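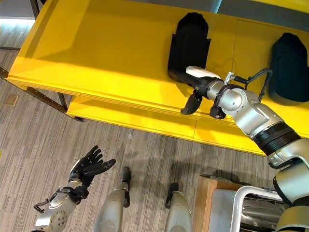
Guidance > Shared floors > Working rules

Last updated 2026-01-19

4.2 Keeping the spare arm still

Our second rule caused more grumbling than the other rules put together. It says that when one arm is working at a table, the other stays low, open and clear of the worktop until it has a job of its own (Figure 1). I wrote it after a bad week in August, when Josphat Muli and I went back through 371 logged runs at the Kostitz site and found that the idle arm had knocked something in more than 200 of them. Mostly soft goods, so no harm done, but I didn't fancy finding out what it would do to an elbow!

Figure 1. Rule 2 at a yellow worktop: gripper against a black fabric item, open hand held low over the carpet.

Nadiia Ivanyshyn thought the rule too strict. Her team at Prosser like to have both arms up early (it saves a bit of time on the big covers), and she has a point. We met halfway: the second arm may come up once the first has a hold, and only if whoever is supervising has said so out loud. I'd have liked a fixed waiting time as well, but I lost that one.

We then ran 285 more with the new wording. Victor Mussa did the marking, and he's far fussier than me about what counts as a knock – a brushed strap goes down as one. I still think that's harsh, but we've kept his scores as they are. Loose cables get their own rule in 4.3, where the arguing was much worse.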